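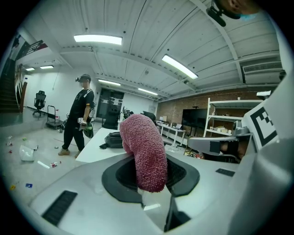
Sanne Leemans got off the bus in Gretonwood with one suitcase and her mother's recipe book. The letter from the lawyer, Gervásio Arruda, was dated 13/11/2019 and said the bakery was hers if she wanted it. She had 13 weeks to decide, and she had used up most of them.

The bakery was locked. She walked across the street to Arruda's office and asked for the key.

"You'll want to look at the oven first," he said. "Your aunt stopped using it in September."

"Did it break?"

"She got tired."

He was 81 and took the stairs slowly.
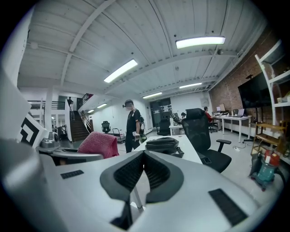
*The office, under its white pitched ceiling.*

They stood in the bakery for a while without talking. There was flour in the cracks of the counter. On the wall by the sink her aunt had written the names of people who owed her for bread. Most had been crossed out. Ismael Prado had not.

"Does he still live here?" Sanne asked.

"Two doors down. He'll tell you he paid."

She lit the oven. It took three matches. Then she opened the recipe book to the page for rye, and found that her mother had left out the salt.

Someone knocked on the glass. It was a man in a gray coat, holding his hat.

"Are you open?" he said.

"No. Are you Ismael Prado?"

He looked past her at the wall. "I paid that," he said.

"How much salt did she put in the rye?"

He thought about it. Then he came in, shut the door behind him, and asked to see the bowl she was going to use.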